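Water-based poly over honey-toned table, white specks telegraphing through
Finishing and Refinishing > Clear coats

ktrenholm
Posted Tue 8 February

I have a work table, solid top, light honey color, strong swirling grain. Plan is a water-based poly, three coats, satin. The top has picked up white paint flecks over the years from trim work done on it. On a test patch I sanded at 120, wiped down and put on Heko satin. Every speck I missed shows brighter under the film than it did bare. The larger chips also leave a ridge you can feel with a fingernail after the second coat.

I do not want to go down past the color. The tone is either aged wood or an old stain, I can't tell which, and the test patch came out a shade lighter than the surrounding area.

Questions are about removal method and whether the lighter patch will even out.

dmarsh_finishing
What paint? Latex and oil want different things. Rub a hidden speck with denatured alcohol on a cotton swab for 20 seconds. If it goes soft and smears on the cotton, it's latex. If nothing happens, it's probably oil or an alkyd enamel.

ktrenholm
Latex trim paint for most of it. There may be a shellac-based primer in there too, from a door job in July. Alcohol softens nearly all of it. There are two or three spots it does nothing to.

Closer view of the top, as it stands now: 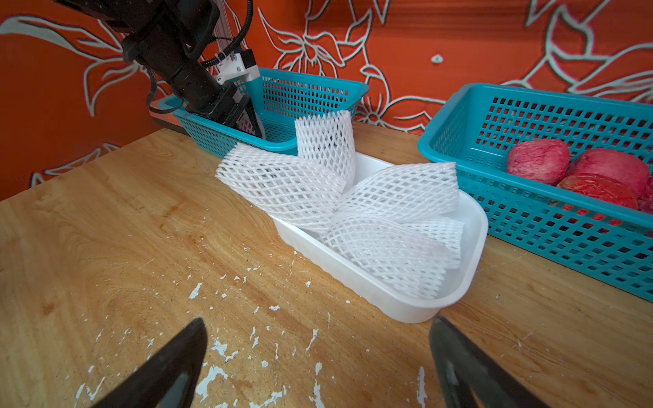 White flecks in front of the tray, not yet scraped.

dmarsh_finishing
Looks like a mix of chips and splatter. Treat them separately. Chips are sitting on the surface and a sharp card scraper held almost flat will pop them. Splatter has more contact and needs softening first. Don't start with sandpaper on either one. Paper rides over the paint and cuts the wood next to it, so you end up with a dish around every speck.

Ollie_B
Disagree on the scraper. With swirling grain you are going against it half the time no matter which way you push, and you'll get tearout. I'd use alcohol and a plastic razor blade, then a white nylon pad.

dmarsh_finishing
A card scraper with a light burr doesn't tear out on figured grain. That is the main reason to own one. A heavy burr will, and so will a dull edge with too much pressure behind it.

Ollie_B
He may not have a light burr. Most people who post here don't.

ktrenholm
I have a Kaston scraper that has never been properly burnished. I could learn, but not on this top.

C. Jitpraphai
Check for an existing finish before using alcohol anywhere else. If the honey color is in an old shellac coat, alcohol will lift it and you will have pale rings wherever you worked. That would also account for the test patch. Put a drop of water on an unsanded area and wait. If it beads, there is still a film. Then put a drop of alcohol beside it. Sticky means shellac.

ktrenholm
Water beads. The alcohol drop went tacky and left a dull ring.

C. Jitpraphai
Then it's shellac, or at least shellac on top. Two options. Take the whole surface back evenly and accept the lighter wood, or leave the film, lift the flecks mechanically with no solvent, and repair with fresh amber shellac. A two-pound cut, dewaxed, padded on thin. Dewaxed matters if poly is going over it.

dmarsh_finishing
Agree with Charoen. I withdraw the alcohol.

rwp70
Would skip poly entirely. It's a work table. It will have paint on it again in a month. Wax it and scrape it when it bothers you. I have had Feveo paste wax on a bench for 14 years and latex drips come off with a thumbnail.

Ollie_B
Wax under hot or wet things is useless, and he'll never get another finish to stick to it without stripping.

rwp70
He isn't serving dinner on it.

ktrenholm
No dinner, but it does get glue and water. I'm staying with a film finish.

Went with the second option on one end, the part with the fewest flecks. Plastic blade for the chips. For splatter I used a new steel blade bowed slightly between the fingers, corners taped. Two shallow scratches, both disappeared under the first pad of shellac. The test patch is closer now but still reads light from a low angle. Room is at 70 degrees and the shellac was ready to recoat in under an hour.

C. Jitpraphai
One more pad on the light patch only, feathered out past the edge. Then stop. Let it sit overnight before the poly.

Ollie_B
And scuff with 320 before the poly, not steel wool. Steel wool fibers rust under water-based.

tallgrass_pt
Is the Aksoy dewaxed any good for this, or is it better to mix from flakes?

dmarsh_finishing
Flakes if you can wait a day for them to dissolve. For canned, look for a date on the lid and don't buy one without it.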